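Chapter 6
What the Quote Leaves Out

Before you read
Find a quotation for any piece of equipment your workplace or school has bought in the past few years. Keep it next to you. You will be asked to mark it up at the end of section 6.2.

Terms introduced in this chapter: landed cost, consumable, duty cycle, acceptance test, idle share, exit cost.

6.1 The price on page one

A sales quotation is a document written by one party to get a signature from another. That sounds too plain to need saying, yet year after year buyers of automation treat page one of the quote as though it were a budget. They copy the figure into a spreadsheet, add a little for shipping, and send the result upstairs. By the time the equipment is running, the spreadsheet has been quietly replaced by a longer one.

Take the case of Tandidley, a contract packing business that decided to buy a two-armed robot with humanoid hands. The work was mixed small goods: customer returns, sample boxes, gift sets with four or five unlike items in each. Anika Nguyen-Tran ran operations and wanted the machine. Rosalind Brannigan kept the books and wanted to know what it would cost in its second year. Both were reasonable positions. Only the first was answered by the supplier, Stirus, whose quote ran to 70 pages and gave the second year a single line reading "support available."

Brannigan went through it with a pencil. She found 763 separate line items, a good many of them marked "optional." The mounting hardware was optional. So was the training, and so was the software license after month six. A robot without mounting hardware, trained staff or a license is a large paperweight, and the word "optional" was doing a great deal of work to keep page one looking friendly.

You should learn to read that word with suspicion. Ask of each optional item: can the equipment do the job we are buying it for if we leave this out? If the answer is no, move the item into the base price and add up the column again. Suppliers rarely enjoy this exercise. Do it anyway, and do it before the meeting.

6.2 What a demonstration shows

Most buyers make up their minds at a demonstration. They see the machine handle something and they fill in the rest from hope. A demonstration is evidence of a kind, but it is evidence about a small set of objects, on one table, with the supplier's own people close at hand.
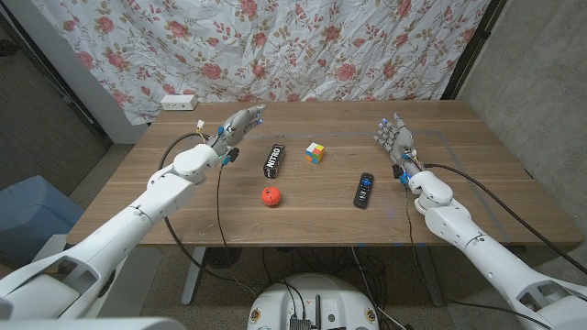

Your first planning question should be about the gap between the demonstration and your own stock list. Tandidley's held 130 products that the new cell was supposed to handle in its first phase. Now compare that with a tabletop holding a can, a Rubik's cube, a small ball and a remote control. It is a fair spread of shapes, and a buyer could learn something from it, for instance by asking to see the can presented both standing and on its side. But it has no plastic bag, no loose cable, no cardboard flap and nothing that leaks. Write down what is missing from any such set and take that list to the supplier. If they will not try your items, price the purchase as though those items will still be packed by hand, and see whether the case for buying survives.

The second question concerns the hands. Anything that touches goods all day wears, and whatever wears has a price and a delivery time. The Stirus quote included one pair of hands and said nothing on how long they might last. Brannigan asked three times. The third reply said that life "depends on application," and so it does, but the supplier has seen more applications than the buyer has and ought to be able to offer a range. Where you are given no range, budget for a full spare set in year one. You may be told that this is excessive. Ask the person who says so to put a lower figure in the contract.

The third question is about room. Arms reach, cables need a route, and people have to get past. Measure the floor with the arms at full stretch. Nguyen-Tran had set aside one bench for the cell and ended up giving it two, along with the aisle between them. The rent on that floor space had been paid all along, so it never appeared as a new expense, and for that reason it never appeared in the plan either.

Margin task 6.2
Take the quotation you found earlier. Circle every item marked optional, recommended or available. Put a cross by each one the equipment could not work without. Total the crossed items and write the sum beside the price on page one.

6.3 Two quotes that cannot be compared

Tandidley did what textbooks advise and asked for a second price. Choi, a smaller supplier, offered a single arm with a simple gripper for far less money. On the spreadsheet the two offers sat in neighboring columns as if they were the same sort of thing. They were not. Choi's machine could do a narrower range of packing and do it with fewer parts to break. Stirus was selling the chance of doing more.

Paying for a chance can be sensible. It should be entered in the budget as a chance, with a guess at how likely it is and a date by which the guess will be checked. Nguyen-Tran's first plan assumed that the two-handed machine would cover every product by March. When Brannigan asked what the figure would look like at half that coverage, the payback period went from comfortable to embarrassing. The plan was sent back, and a rental from Starkgate was added as a third column.

Renting has its own traps, and section 6.4 deals with them at length. The monthly price looks gentle, the return conditions often do not, and a rented machine still has to be fed, watched and cleaned by somebody on your payroll. Keep the three Tandidley columns in mind as you read. The worksheets use them throughout, with the labor line left blank for you to fill in.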